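3.2 Sorting small parts into open-front bins

Work surface first. Clekach and Miranda both ran their sorting trials on bare metal tables, and small parts ended up down the slots. Lost parts were logged as mis-sorts in both reports, hard to pull the two apart afterwards. We wanted that source of error gone before anything else.

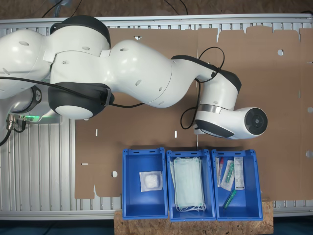
Choice of covering took longer than planned. Rubber mat tried in October, too grippy, small items stuck and tipped. Felt shed fibers. Plain brown cardboard did the job: flat, cheap, replaced when worn. It lies straight over the ribbed aluminum, so most of the table gets covered and the slots only show near the edges. No fixing to the rails, wich made swapping sheets quick. Sheets were changed every 18 sessions whether they looked worn or not.

Bins next. Three blue plastic ones, side by side, sloped open fronts. We keep them touching - gaps between bins caught cables in the pilot. Contents are left in place between trials, so a bin is seldom empty and each new item has to go in with whatever is already there. Cables are the hard class. A bundle does not settle, loops come up over the low front lip, and the next item may rest on a loop instead of the floor of the bin. Hand tools and small wrapped items gave little trouble. Figure 2 has the bins in use.

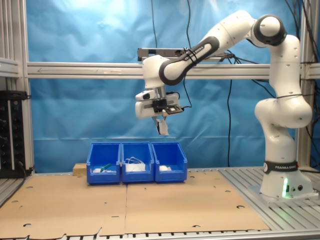
3.3 Trial counts and scoring

Total of 252 placements, of which 200 scored. The rest were warm-up and are left out of all tables. A placement counts as correct if the item is inside the right bin at the end of the trial and no part of it hangs over the front. Loops over the lip were scored seperately, as "spill". This is stricter than the Sirnent protocol, where any contact with the bin floor is enough. Under the looser rule the cable scores go up and the other classes hardly move. Both versions in the appendix.

Thin items go in from above, tips first, over the top of the middle bin when cables are the target.

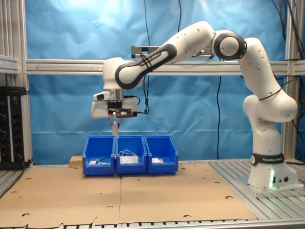

Solveig Ljungberg, commenting on a draft of this section, objected that spill depends on lip height more than on how the item was placed, and that a deeper bin of the Gedska type would hide the effect completely. Fair point. Lip height was not varied here. We report spill as a property of bin and item together and make no claim for deeper bins.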